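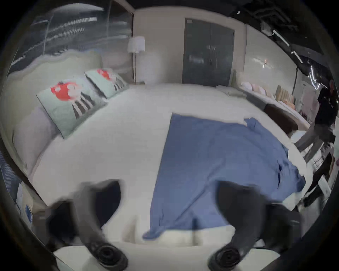 Blue flat sheet on the bare mattress, headboard end to the left. Taken from the side of the bed.

## Flat sheet on a smooth mattress ends up diagonal, and the tuck pulls out

Posted in Bedding and Linen, February

**padded_edge**

The mattress is a Graline with a smooth white top and a thick padded edge in light grey. It measures 111 cm across, so neither a single nor a small double fitted sheet suits it. The single won't reach and the small double leaves a ridge of spare cloth down the middle. I have gone over to flat sheets for that reason. The blue one in the photo is a Tretell sheet, sold as a small double.

There are two problems.

First, alignment. I throw the sheet over from the side and it lands at an angle to the mattress. When I pull the nearest edge straight, the far side gathers into folds, and correcting those moves the near edge out of line again. The cloth slides on the mattress surface with very little resistance. I generally go round the bed 3 times before it is acceptable.

Second, the tuck. Once it is straight I push the overhang under the mattress on all sides. The foot end stays put. The headboard end comes out during the night, and the long sides follow it. The headboard is a Taheri, upholstered, with a wavy top edge, and it is fixed tight against the mattress. Getting a hand down between the two is awkward and I can't fold anything neatly there.

The pillows stay on the bed while I do this, against the headboard, and there is a cushion on the far side as well. I mention it in case it matters.

Is there a set order for doing this? I would like to avoid clips or straps if possible. One side of the bed is close to a wall, so I can reach it but can't stand there.

---

**hospital_corner_retd**

Yes, there is a set order. The main fault in yours is that you are trying to square the sheet by its edges. Square it by its centre line.

1. Clear the bed completely. Pillows, bolster, cushion, everything. Cloth catches on a pillow at one point and slides freely elsewhere, and that alone will turn it.
2. Fold the sheet in half lengthways and press the fold with your hand so that it leaves a visible crease. If you iron your sheets, iron the crease in.
3. Find the middle of the mattress at the head and at the foot. A strip of masking tape on the side border at each end is enough, and can be left on between changes.
4. Lay the folded sheet on the wall half of the bed, with the crease running from one tape mark to the other. Nothing is thrown.
5. Set the overhang at the head before opening it out. The head needs more than the foot. Allow enough to go down the full depth of the mattress and then a good hand's length underneath.
6. Tuck the head, working outwards from the middle. Leave the sides alone.
7. Open the top layer towards you. The wall side is already lying where it should be and does not need pulling.
8. Tuck the foot with moderate tension along the length of the bed.
9. Make the corners, then tuck the long sides last.

For the corners: take hold of the side edge a short distance from the end of the bed, lift it up on to the mattress so that it makes a triangle, tuck in whatever hangs below, then bring the triangle down and tuck that too. Keep the fold at 45 degrees if you can. A shallower fold works loose sooner.

As to the headboard, you can't make a proper tuck into a gap you can't get your hand into. Pull the whole mattress towards the foot of the bed by the width of your hand, do the head end, then push the mattress back. The pressure of the headboard then holds the cloth for you. On a tight frame you may have to lift the foot of the mattress slightly to start it moving.

The wall side is best done kneeling on the floor at each end and reaching along. Don't kneel on the mattress. Your weight compresses it, the sheet goes slack when you get off, and the tension is wrong from then on.

---

**padded_edge**

Thank you. The mattress does move if I lift the foot first. I had always tucked the sides before the foot, so that is one error found. Does the same order apply with a top sheet as well?

---

**hospital_corner_retd**

Same order, except that the head end is left free and turned back over the blanket. Tuck the top sheet at the foot only, and make the two foot corners over the bottom sheet, not together with it. If you fold both at once they come out together.

---

**tape_and_tailor**

Agree with nearly all of the above, but check the sheet size before spending time on technique. The label gives the size before washing. My own cotton sheets lost 6 cm in length over the first few hot washes, all of which came off the tuck.

Measure as follows:

- Width needed: mattress width, plus twice the depth, plus twice the tuck.
- Length needed: mattress length, plus twice the depth, plus twice the tuck.
- Measure depth at the side border with a rigid rule. If there is a thick padded edge, as on yours, run a tape over the edge as well and use the larger figure.

If the result is more than the sheet you have, no corner will hold for long. The usual remedy is to go up a size. A double flat sheet on a 111 cm mattress will have plenty to spare at the sides, which does no harm underneath.

On the sliding: a thin cotton mattress protector stops most of it. Cotton on cotton grips. Avoid the ones with a waterproof film on the upper face.

---

**quickmake**

just buy the clips. I have 4 on mine, one each corner, takes a minute. Got them from the market at Clusasness

---

**padded_edge**

Measured tonight. The sheet is short on length by almost the whole of the tuck at one end, so it was never going to stay under at the head. The width is adequate. I have ordered the double size in the same blue and will keep this one as a top sheet. Masking tape is on the border at head and foot.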